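Print this page | E-mail this page

About Us

Sendon supplies and restocks snack stations for offices, clinics, training rooms and small workshops. The company began in 2000 with one route out of Josdale and a single product type, the individually wrapped bar. Hot drinks and fresh fruit have been requested many times over the years. We do not supply either.

What we supply

A standard Sendon station consists of open-top plastic bins, a sorting mat and a printed stock card. The customer provides the surface. Any flat table or counter will do, provided it is level and at least 20 inches deep. Shelving above eye height is not suitable, as the bins cannot be checked from the floor.

Bins are supplied in clear or solid-color plastic. Clear bins are used for the varieties that move fastest, so that the level can be read without lifting anything. Solid-color bins hold the mixed reserve. A customer may ask for all clear or all solid, and the price is the same. Lids are available but are left off in most installations.

The range currently stands at 122 bars, grouped by main ingredient: oat, nut, seed, fruit and coated. Bars containing nuts are packed in separate cartons at our Josdale storeroom and are listed on their own section of the stock card. Customers who require a nut-free station receive a reduced range and a card printed in a different color.

How a station is sorted

Incoming bars are placed on the mat first. The wrapper is checked for splits along the seam and at both crimped ends, and the date code is read. Bars with the nearest date go to the front of the bin. Any bar with an open seam is set aside and entered on the card as a return. Sorting directly from the carton into the bin is not permitted, including on short visits.

The mat should be silicone or a similar non-slip material. Bars slide on a bare wooden top, and crumbs from a split wrapper are harder to remove from the joints between strips. Mats are wiped at the end of each visit and left flat. Rolled mats take on a curl and will not lie properly for a day or more.

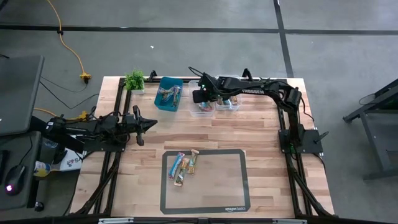
Wrapped bars on the sorting mat, with the bins lined up at the far edge of the table.

Bins are set in one row along the back edge, leaving the front of the table free for the mat. Two rows were tried for several years and dropped, as the rear row was consistently overlooked and produced most of our out-of-date returns. A small potted plant at the end of the row is acceptable. It should stand clear of the bins and be watered away from the table.

Fill levels

A bin is filled to no more than two thirds of its height. Bars are laid flat where the width allows. Stations with low traffic are kept at a few bars per bin and topped up more often, which reduces returns considerably. The fill level is agreed with the customer at the start and reviewed every June.

Routes and service

Routes run from Josdale on weekdays. Orders received by noon on Wednesday are included in the following week's loading. Almost all stations are visited every 2 weeks. Weekly visits are available on the central route only.

The Faltora line

Faltora is our own line of seed and oat bars, made to our specification and sold only through Sendon stations. It was developed with Hà, a small bakery that had supplied our oat range for some time. The bars are slightly shorter than the common size and fit crosswise in the standard bin.

New stations

Send the table dimensions, the number of regular users and any ingredient restrictions to the Josdale office. A site visit is not normally required.

Shares: 20 | Comments: 2

Related items
Choosing a bin size
Reading the stock card
Nut-free stations: range and labeling
Faltora ingredient list
Returns and date codes
Cleaning and storing the sorting mat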